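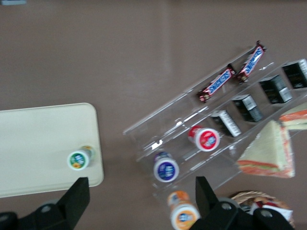
How does a robot learn to restock a shelf it has never seen? By copying people, then practicing on its own mistakes.

Paora Hollis and Warrick McAlister built their method at Serkotora on that idea. They recorded 1,380 demonstrations of small goods being picked up and put down – candy bars, bottles, boxes, wrapped sandwiches – and trained a single model on all of them.

The second step was smaller. When the arm missed a grasp, a person took over and finished the job, and those 300 corrections went back into training.

"The corrections taught it more than we expected," Hollis said. Bottles lying on their sides are still the hardest, McAlister said. The pair will test the method in Funddale in September.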